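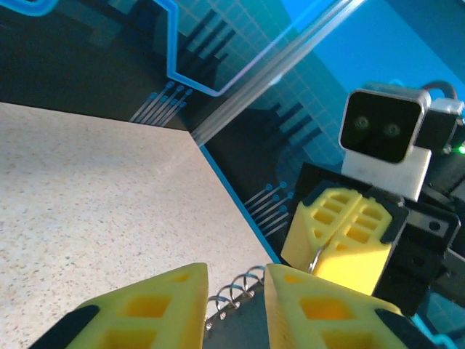 Puvex keeps one record for each film you own, whether the film is on disc, on tape or stored as a file. Before the first import, every item needs a shelf number, and the shelf numbers need to be written down somewhere other than the computer. A wire-bound notebook with a dark grey cover, as in the photograph, will do for this. Write one film per line: shelf number first, then title, year and format. This written list is called the shelf list in the rest of the section.

4. Building the film catalogue

4.1 Before you start

You will need:

The Puvex program, installed and registered as described in section 2.
A Forka barcode reader, or a keyboard if you prefer to type the numbers.
The shelf list.
An internet connection, if film details are to be fetched from the Kneath film index.
A spare drive or memory stick for the first backup.

Note: The Forka reader must be plugged in before Puvex is opened. If it is plugged in afterwards, the reader will beep when it scans but no number will appear in the entry box. Close Puvex and open it again.

4.2 Creating an empty catalogue

1. Open Puvex and choose File, then New Catalogue.

2. Type a name for the catalogue. The name may contain letters, numbers and spaces. It may not contain a full stop or a slash.

3. Choose where the catalogue will be kept. The suggested folder is suitable for most users. Do not choose a folder on a removable drive.

4. Under Region, select the country in which most of your discs were bought. This setting decides which release title is shown first when a film was sold under different names. It has no effect on playback.

5. Under Certificates, select the rating system you want to see. Older ratings are kept in the record and are shown in brackets after the current one.

6. Press Create. An empty list appears, with the entry box at the top.

Caution: Do not rename the catalogue folder outside Puvex. The program will treat it as missing and will offer to create a new one. If this happens, press Cancel, restore the old name and open the catalogue again.

4.3 Adding films by barcode

1. Click once in the entry box.

2. Scan the barcode on the back of the case. Puvex looks up the number in the Kneath index and shows the closest match.

3. Check the title, the year and the running time against the case. Remakes often share a title, and the index returns the most recent film first.

4. If the match is correct, press Accept. If it is wrong, press Next Match until the right film is shown. If no match is right, press Enter By Hand and go to 4.4.

5. Type the shelf number from the shelf list and press Enter.

6. Tick the line in the shelf list.

Repeat for each film. Puvex saves after each record, so you can stop at any point and carry on later.

Note: The index may be slow to answer between 6 pm and 9 pm. Records entered during this time may show a grey clock in place of the poster. The clock is replaced when the poster arrives and you need do nothing.

Note: A box set usually has one barcode for the whole set. When it is scanned, Puvex asks whether to make one record or one for each film. Choose one for each film if you want the cast search in 4.6 to find them separately. All the films in the set can share a shelf number.

4.4 Adding films by hand

Some tapes, home recordings and imported discs have no barcode, or carry one that the index does not hold. These are added as follows.

1. Press Enter By Hand.

2. Type the title as it appears on the opening titles of the film, not as it appears on the case. Put any leading "The" or "A" in its normal place. Puvex ignores these words when sorting.

3. Type the year of first release. If you do not know it, leave the box empty. Do not type a guess, as the year is used to tell duplicates apart.

4. Select the format. If the format is not listed, select Other and type up to 23 characters.

5. Add the director and the leading cast. Separate names with a semicolon. A comma will be read as part of the name.

6. Add the shelf number and press Save.

The cast box holds up to 19 names. Any beyond that are kept in the notes and are not searched. For films with a large cast, enter the players in the order of the closing credits and stop when the box turns amber.

Caution: Pasting a cast list copied from a web page can bring hidden characters with it. The record will look correct but the names will not be found by a search. Use Edit, then Paste As Plain.

4.5 Linking stored films

Films held as files can be linked so that they open from the catalogue. Playback is handled by Iltitau, the player supplied with Puvex. No other player is supported in this version.

1. Choose Tools, then Linked Folders.

2. Press Add and select the folder that holds the film files.

3. Wait for the scan to finish. The bar at the foot of the window is blue during the scan and disappears at the end.

4. A list of files is shown with a suggested film beside each one. Clear the tick beside any suggestion that is wrong.

5. Press Link.

File names should contain the title and the year. Puvex makes few correct suggestions when the year is missing, and files named only by number are skipped. Skipped files are listed in the scan report, which can be printed.

Note: Linking does not copy or move the file. If the file is moved later, the record stays in the catalogue with a broken link mark. Right-click the record and choose Find Again.

Caution: Delete Record removes the record only. Delete Record And File removes the film file as well, and it does not pass through the recycle bin. The two commands are next to each other in the menu.

4.6 Searching by cast or crew

1. Press F3, or click the magnifying glass.

2. Select Cast, Director or All Crew.

3. Type at least three letters of the surname.

4. Select the person from the list that drops down. Where two people share a name, the year of each person's first credit is shown beside it.

5. Press Show Films.

The results can be sorted by year, by title or by shelf number. Sorting by shelf number is useful when several discs are to be taken down at once. To see films that two people made together, hold Ctrl while selecting the second name.

Stage names and changed names are joined under one entry where the Kneath index has joined them. Records added by hand are not joined in this way. If a person appears twice, open either entry, choose Merge and select the other.

4.7 Checking the catalogue against the shelf

The check should be made once the first round of entry is complete, and again after any large purchase or clear-out.

1. Choose Reports, then Shelf Order.

2. Compare the report with the shelf list, line by line.

3. Where a shelf number is in the list but not in the report, the film was not entered. Add it as in 4.3 or 4.4.

4. Where a shelf number appears twice in the report, open both records. Change the wrong one, or tick Box Set if the number is shared on purpose.

5. Where a title differs slightly, correct the shelf list, unless the record was added by hand.

Note: The report prints in two columns. On a narrow screen the second column is placed under the first, and the shelf numbers will seem to jump. This does not affect the printed copy.

4.8 Making the first backup

1. Connect the spare drive.

2. Choose File, then Back Up Catalogue.

3. Select the drive and press Start.

4. Wait for the message "Backup complete" before removing the drive.

The backup holds all records, notes and posters. It does not hold the film files — these must be copied separately. A catalogue of 749 films with posters needs a few minutes to back up on most computers, and a first backup takes longer than those that follow.

To set a regular backup, tick Repeat Weekly and choose a day. If the computer is switched off at the chosen time, the backup runs when Puvex is next opened.

Caution: Do not enter new films while a backup is running. Records saved during this time may be left out of the copy, and no warning is given.

4.9 Common messages

"Index not reached": The connection to Kneath has failed. Films can still be entered by hand. Choose Tools, then Update Records when the connection returns.

"Number too short": The barcode was not read in full. Hold the reader a little further from the case and scan again. Shiny sleeves may need to be tilted.

"Shelf number in use": Another record already has this number. Press Show to see it.

"Player not found": Iltitau has been removed or moved. Install it again from the Puvex download page. Links made earlier will work without being scanned again.

For sharing a catalogue between two computers, see section 5.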